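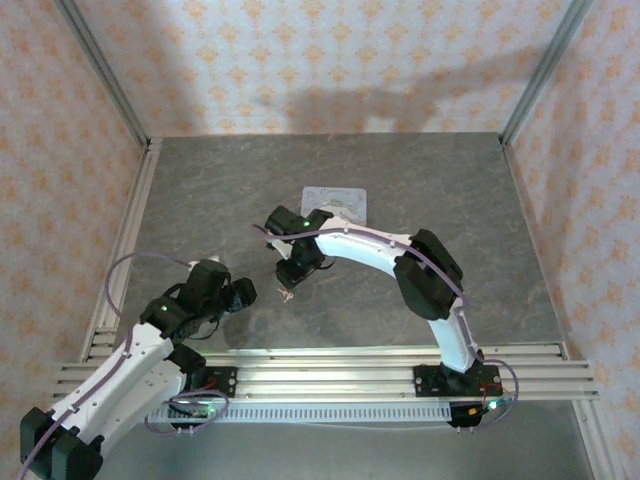 The Night Table

By the time Hedvika Koubek got her coat off, the arms at Flinar had been awake for an hour. She could tell by the sound, a soft two-note whir that came through the wall of the packing room and stopped whenever one of them was thinking. Natsumi said they didn't think. Hedvika had packed cards and keepsakes for nineteen years and she knew a pause when she heard one.

"You're late!" Natsumi Nomura called from the bench. "Come and look, come and look, they're doing the cards!"

They were, too. The left one held back with its jaw out, like a cousin waiting to be asked to dance, and the right one hung its gripper over the gray tabletop, close to a little white card with a cartoon on it. Hedvika leaned in. She had always loved the wallpaper, orange and cream and much too grand for a work table. It had been her pick, out of a book of samples from Cerkar, back in December when the manager told everyone to choose something they could stand to look at all day.

"How many so far?" she asked.

"A hundred. The order's for 215, so we'll be done before lunch if the small stuff behaves."

The small stuff was Hedvika's department. It had been everyone's department once, six women in a row with sore thumbs, card and trinket, card and trinket, until your hands did it in your sleep (hers really had - her husband used to find her folding the bedsheet into quarters). Two of the six had moved to the Billura shop to run the counter, and loved it, and wrote long messages about the customers. One had retired. Old Yazıcı's daughter drove the van now. Hedvika had stayed and learned to teach.

She sat down and took hold of the practice handles. Natsumi tapped a key and the whir dropped to nothing.

"Show it the pinch again," Natsumi said. "It keeps coming in too steep."

So Hedvika showed it. You didn't go straight down at a small thing, you came in a bit from the side, the way you'd pick a crumb off a child's cheek. She did it slowly, then at her own speed, then once more with her eyes shut just to make Natsumi laugh. On the other side of the bench the arm followed along, and its shadow slid over the damask.

"There! Did you see that?" Natsumi was out of her chair. "That's your wrist! It's got your wrist, Hedvika!"

Hedvika had seen. There was a tiny roll at the end of the move, a habit from a sprain years back, and she'd never once shown it on purpose. She felt her face go warm. Her mother had rolled dumplings with a turn like that.

"Does it get to keep it?" she asked.

"If you want. I can smooth it out."

"Don't you dare," said Hedvika, and reached for the handles again.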